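June, evening

Third week of the changeover. The packing line at Zatcombe now runs with five people where it ran with nine, and the other four of us have been moved to what the schedule calls demonstration work. In practice we do the old job by hand with the gripper tools so that the Zuvham software can learn it. My pay grade is unchanged. My title is under review.

Quota is 297 accepted runs per person per week. A run is one pick, one move, one release, with the start and end marked. Rejected runs don't count toward quota but they do count toward hours, which Rizwan Biswas raised at the morning call and which was noted. He had 5 rejected before lunch, all for the same fault – release too early, item still above the surface.

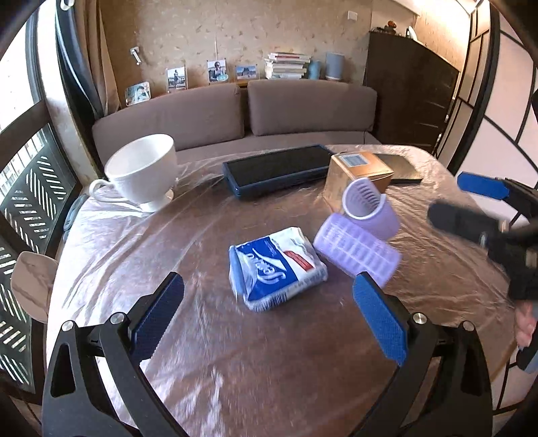

My own rejects are mostly approach angle. On the line I never thought about angle, I just picked the thing up. With the tool I have to decide before I close, as the pads only meet square if the item sits between them and I come in level. Soft goods are the worst for it. The Tempo tissues were lying tilted on the plastic sheet today with the fingers open on either side, and a wrapper like that gives under the pads, so I have to stop closing earlier than feels right. The old training card said "firm grip, even pressure." Somebody will have to write a new card, and I suspect it will be me.

Sumaiya Marikar asked for notes on which items should be held back from the Skurnby cell until the second batch of training. I gave her three groups: soft wrap, anything with an open end, anything that rolls. She wanted a percentage for each. I don't have one and said so. She put down "high" for all three.

The item list itself needs work. It was copied over from Medina, where they have 900 product codes and a separate person to keep the list clean. We have the codes and no separate person. Two items were listed under toiletries and again under hair care with different grip settings. I merged them and logged the change.

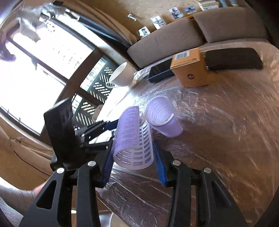
Rollers were the better half of the day. Hair care used to be a station people traded out of, on account of the small parts, and now it has the steadiest procedure we've got. Held upright, a roller gives both pads a side to press on, and the open lattice doesn't seem to matter much as long as I keep the squeeze low. The hook-and-loop layer is the part I want flagged. It is fuzzy and only partly wrapped around the one I had in the grip, and I can't tell yet whether the software will treat the layer and the core as one item. I wrote that in the comment field, which takes 80 characters, so it went in as three comments.

Wrist sore again on the thumb side. Reported it on the form. The form still has "lifting" and "repetitive packing" as the only causes, so I ticked the second. Rizwan says he switches hands every twenty runs. Will try it tomorrow, though my left-hand runs may not pass.

The target for the whole group is 3,000 by the end of the month. Nothing in writing about what the four of us do after that. Sumaiya says exception handling, meaning whatever the cell drops or refuses. I asked if that was one post or four and she said she would find out.

To do: send the merged codes to Medina, ask for longer comment field, new battery for the left tool.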